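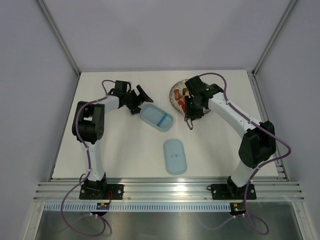 Gladys Sang reckons the water in Bristholm has gone soft since they switched the supply in January, and that I should stop buying descaler. She told me so on the stairs, with great confidence, and then said her tea tastes sweeter too. I said I'd look into it.

So I looked into it. The leaflet says the supply is now "naturally gentler", a phrase I have read several times without learning anything from it. No figure, no before and after. I rang the number on the back and was on hold for 28 minutes, and the man at the end of it told me to read the leaflet.

The kettle says otherwise. I cleaned it out on Monday week and there is already a white crust round the bottom and bits floating in my cup. Norbert Hrubý says that's old scale coming loose from the pipes and it will settle down by summer. Could be. He also said the damp in his back bedroom would settle down by summer, and he now keeps his coats in the kitchen.

Bought a packet of test strips from the hardware shop, 40 in a pot, far more than anyone needs. Dipped one in the cold tap, one in the hot. Both went a sort of brownish pink that could be "moderately hard" or "hard", depending on whether I stand by the window. Tried a third in the bathroom – same colour, worse light.

Gladys wouldn't look at them. She says strips are a racket and you can tell by how the soap lathers. I washed my hands twice after tea and it lathered like it always has, as far as I can remember, though I can't say I was paying attention to lather last year.

Descaler is on the list for tomorrow, with onions and a bulb for the landing. Must do another strip in the morning, in proper daylight, before the kettle goes on.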